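Patience is the main tool

The small company Gimov works on the second floor of a former printing house. It collects examples of robot movements, from which a learning system should later find out how to pick things up. I spoke there with the operator who leads the collecting. She asked me not to use her name – "my mother would put it on the wall" – so I call her the operator.

She came to this work from a bakery. "In the bakery I also repeated one movement all day," she says. "But there I wanted every bread the same. Now my chief is unhappy if two examples are the same."

One example, which the team calls an episode, takes less than a minute. The operator guides the arm by hand controls, takes one block, puts it in another place and opens the gripper. Then she marks the episode as good or bad. The plan for this task is 2000 episodes, and on a normal day she makes 100. Her best day was in November, with 106.

I asked if the bad ones are thrown away. "No, we keep them in a separate folder. Of the first day, 87 were good and I was ashamed of the rest. Later the people from Plalico, who train the model, wrote to us that they want also the mistakes, when the mistake is repaired in the same episode."
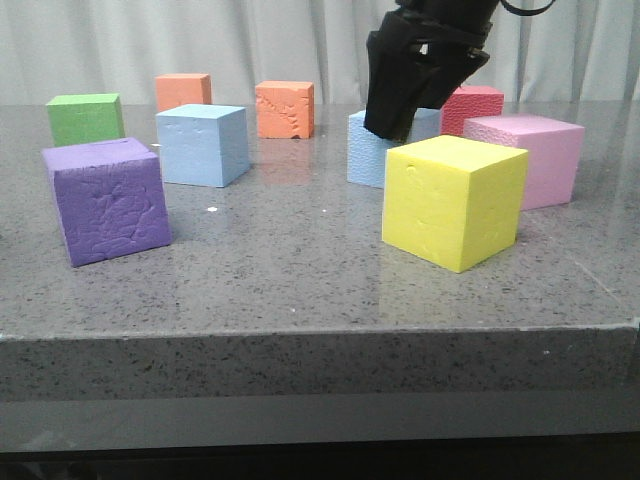 Why foam is difficult

The operator says that visitors always expect the opposite. A foam cube does not break and it does not roll away. "But it gives way when you press it," she explains. "If you close the gripper too much, the cube changes its shape, and when you open, it jumps a little. A person feels this in the fingers. I have only my eyes, so I go down slowly."

The cubes standing close together need the most time. For these she first looks where the fingers can enter, and sometimes she pushes a neighbour to the side. It was a long discussion whether pushing is allowed. Now it is, but it must be written in the notes.

What comes next

After the cubes the team will go over to cloth, in a shared project with Dandeo. The operator is not sure that she looks forward to it. "With a cube I know when I am finished," she says. "With a towel, who decides that it is folded?"

Contact | © Chmielewska 2019 | Back to top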